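Speaker notes, Monday slot, chores talk (Kumiko Hayashi, Stitside)

Start without slides. Ask who made their bed this morning. Wait for hands. Then who'd pay for a machine to do it.

Main point early: shop floor is ahead of the house. Flat boxes, same box all day, good light. Hamada line does that fine, let it run overnight. Bedrooms are another matter.

Dumier demo, keep it short. Towels. 19 tries, 2 good folds. Say the number and stop talking. Dont rescue it with a joke like last time.

Why cloth is hard. A mug keeps its shape when you push it. A blanket doesnt. Thick ones worse, corners hide inside the fold, seams look like edges. Machine grabs the wrong layer and carries on quite happily.

Wornidari people will say more data. Fair, partly agree. Ask them which data. Straight towels on a white table won't get you to a real bed.

Next slide, leave it up while talking. 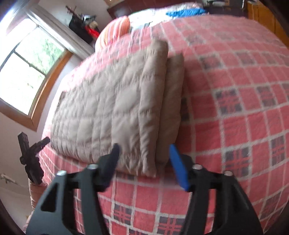

2 min read

Quilted blanket, folded, on a plaid bedspread. Point at the long rounded fold on the right, then the lower layer sticking out from under it. Which one do you pinch? Both grippers open wide here, well the blue-tipped one is, don't overclaim for the other. Plaid squares underneath, puffy squares on top, strong light from the window. Easy for us, horrible for a camera.

So, can they do chores yet? Some, on the shop floor, yes. Beds no. I'd say so plainly and take the grumbling.

Questions. If price comes up, pass to teh Hamada lot. Water before the last bit.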